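Teaching a planner to change its mind: inside Plarkimance's bin-picking software 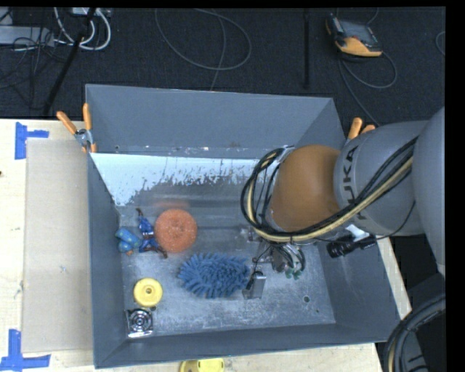 Why a scrubber is harder than it looks

The planning team at Plarkimance has five people in it, and the one who wrote most of the grasp planner starts talking before the kettle has boiled. "Everyone wants to see the arm move," she says. "I want to show you the log!"

The log is a good one, to be fair. Her software is called Vilier, and its job is to look into a metal bin of mismatched household things and decide what to grab, from which side, and in what order. A mesh-like orange scrubber, a flat yellow disc, a fluffy blue duster with strands going every which way, a couple of tiny toys: each one upsets a different assumption.

"The duster is my favourite," she says. "It has no edges. The depth data comes back as a sort of cloud, and the old version would propose 262 grasps on it, all with nearly the same score. Lovely for the duster, hopeless for everything beside it."

Vilier now groups those candidates before scoring them, so one shaggy object can't crowd out the rest of the queue. On the recorded bins the team uses for regression testing, there are 1273 of them, planning time settled at 155 milliseconds once the grouping went in. She was so pleased that she printed the graph.

The shiny problem

Bare metal gives her perception colleague more grief than any toy. He looks after Jarman, the module that turns camera data into a map of what is where, and he has strong opinions about reflections.

"A worn metal floor is half mirror, half fog," he says. "You get a reddish smear beside something orange and the segmenter thinks, beauty, another object. Then you put a shiny metal square in there with rings on it and it really goes to town."

His fix was to let Jarman say it isn't sure. Every region carries a confidence value through to the planner, and Vilier can ask for a second look from another arm pose before it commits. Getting the two programs to share that value took most of October and a fair bit of arguing over message formats.

Walls, cables and Trono

The third piece is Trono, the motion layer, which checks each path against the bin walls and the cable bundle on the arm. Cables were modelled as one fat cylinder until this year. It was safe, she says, but it ruled out perfectly good reaches into the corners.

"Now we use 4 linked capsules that follow the wrist. I could talk about those capsules all arvo."

She'd like the next release to replan mid-reach when an object rolls, with Jarman streaming updates instead of waiting to be asked. He reckons the streaming is the easy part. They were back at the whiteboard on it before I'd put my notebook away.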